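Fledgate Tapia 2 SIM-free Android phone
Unlocked to all networks
Colour: slate

Overview

The Tapia 2 is the larger of the two phones Fledgate sells in this country and replaces the original Tapia, which we no longer stock. It is supplied SIM-free and unlocked, so you can use it with a contract SIM, a pay-as-you-go SIM or a rolling monthly plan from any UK network. There is no network branding on the case and no network software on the phone.

The main change from the first model is the battery, now 3,275 mAh. In our use that gave a full working day of calls, email and maps with enough left for the evening. Heavy video use or tethering will bring it down faster. The charging socket is USB-C and sits in the middle of the bottom edge. The headphone socket has been kept and is on the top.

The rear camera is 13 megapixels. It does well in daylight and less well indoors, where moving subjects tend to blur. There is a manual mode if you want to set the shutter speed yourself, but the settings go back to automatic each time the camera is closed.

Dual SIM

The tray takes two nano SIMs, or one nano SIM and a memory card. It does not take all three together. If you plan to run a work number and a personal number on the phone, the built-in storage is all you will have, so bear that in mind before ordering. Either SIM can be set as the default for calls, texts or data, and the choice can be changed from the pull-down menu.

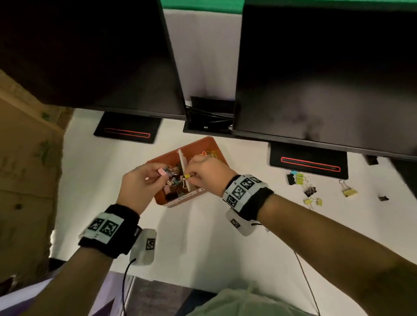 Binder clips on a desk. 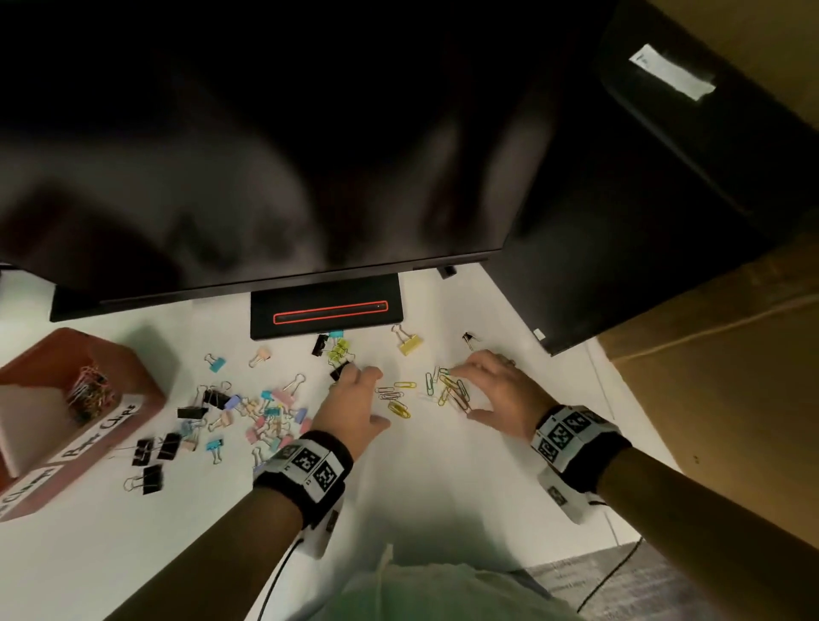

Both SIMs stay on standby, but only one can be in a call. While you are talking on the first number, callers to the second go to voicemail. This is the same on every dual SIM phone we sell at this price. Wi-Fi calling works on either SIM if your network supports it for phones bought elsewhere. Some smaller networks do not, and we suggest checking with yours first.

Specification

Model: Fledgate Tapia 2
SIM: dual nano (second slot shared with memory card)
Networks: 2G, 3G, 4G
Battery: 3,275 mAh, not removable
Rear camera: 13 megapixels
Built-in storage: 16 GB
Charging: USB-C
Headphone socket: yes
Fingerprint reader: yes, on the back
NFC: yes
Wireless charging: no

Of the 16 GB, a good part is taken up by Android and the supplied apps. Photos and music can be moved to a memory card, but most apps have to stay on the phone.

In the box

Tapia 2 phone
Mains charger with UK plug
USB-C cable
SIM tray tool
Quick start leaflet

Earphones are not included.

Cases and accessories

Cases for the original Tapia will not fit, as the camera has moved to the centre. The Undent bumper case for the Tapia 2 is sold separately in black or clear. It covers the corners and leaves both sockets open. The Droltine screen protector fits with the bumper on, though it should be put on first. Droltine's older wallet case has been discontinued and we do not expect more.

Delivery and returns

Orders placed before 3pm are sent the same day, Monday to Friday. The next batch of the slate colour is due in September and can be ordered now, with payment taken when the phone is sent. Unopened phones can be returned within the period shown on your order confirmation. If the phone has been used, please remove your Google account and reset it before sending it back, or we will not be able to process the refund.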